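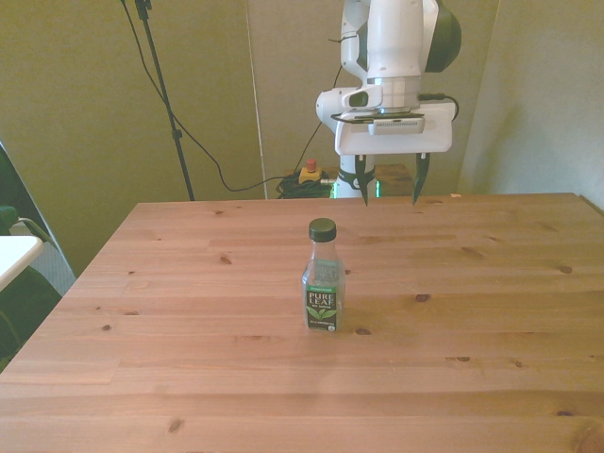
30/09/2018

Equipment plan for the second arm cell. Writing this up before the numbers go to Lamai, so Jirayu and Theerawat can correct me first.

What we have to decide: whether the next cell is a copy of this one or a cheaper version with the same arm and less around it. Orathai wants the copy. I was leaning toward the cheaper one until I made the list below, and now I'm less sure, as the arm is where most of the money goes either way.

Arm. Same model as now. The quote from Ancombe is valid until the end of next month. Jiahui asked them for a price on a used unit with a fresh controller and they said they would look, no answer yet. I don't want to wait on it. If we mix arm models we have to keep two sets of calibration scripts, and Theerawat has already said he won't maintain both.

Gripper. This is the part I would change if I could. The fingers we have now are fine for bottles and small boxes. For anything flat we end up swapping tips, and the tips are what wear out. Skusum sells replacement pairs at 40 dollars, and we should put a line in the budget for them this time. Last year they came out of general supplies and Lamai had to chase us for the receipts in May. Proposed: spare tips go under the cell, not under supplies.

Stands and sensors. One tripod stand and one table stand, same as here. The clamps matter more than the poles. The cheap clamps from Hurkon slipped under the weight of the sensor and we lost the calibration twice before Jirayu swapped them out. Budget for the better ones from the start. Also a spare sensor on the shelf. Lead time on those is bad.

Table. Pine top again. It was cheap, it is flat enough, and we can screw into it. Jiahui would like a plain gray surface so the background is more even. My feeling is that the knots and seams don't hurt us, but I have no test to back that up. Leaving it as an open item. A gray sheet laid over the pine costs very little and could be tried on the present cell first.
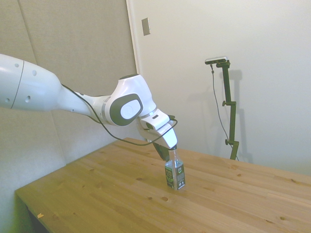
Test objects. We keep buying these out of pocket, mostly drinks and snacks from the machine downstairs. Small plastic bottles are the standard grasp at the moment, approach from above with fingers pointed down. I'd like a fixed set of 48 objects, bought in duplicate and kept in a labeled bin, so that the two cells can be compared on the same things. Orathai has a draft list. Bottles should all be from the same batch if possible, labels change and then the old recordings don't match.

Cables. Nothing in the last budget for cable management and it shows. The loop at the wrist has to be long enough for the full turn, but I'd like proper clips along the forearm and a tray behind the table for the slack. Phetsri has a dress kit for this arm. Price is on their site as "on request" – Jirayu will call.

Safety. Each cell gets its own stop button. Do not share one between cells, even if they end up side by side. Mount it somewhere fixed, at the front, within reach of the chair.

Room. The second cell fits along the other wall if the white table moves. Need to check the power circuit before anyone orders anything. Theerawat thinks it is fine with 2 arms plus the workstations, but he was going from memory.

Contingency. I put in 1000 dollars for the small stuff: clamps, clips, adapters, shipping. Last time we guessed at half that and ran over before the arm was even bolted down.

To do:
Jirayu – call Phetsri, ask about the kit and delivery
Theerawat – power circuit, find the panel drawing
Jiahui – push Ancombe on the used unit, try the gray sheet
Orathai – final object list with prices
Me – spreadsheet to Lamai once the above is in

Open: do we pay for the service contract on the first arm as well, or only on the new one? Ancombe gives a discount if both are on it. Lamai needs to know before she files, because it is a yearly cost and goes in a different column.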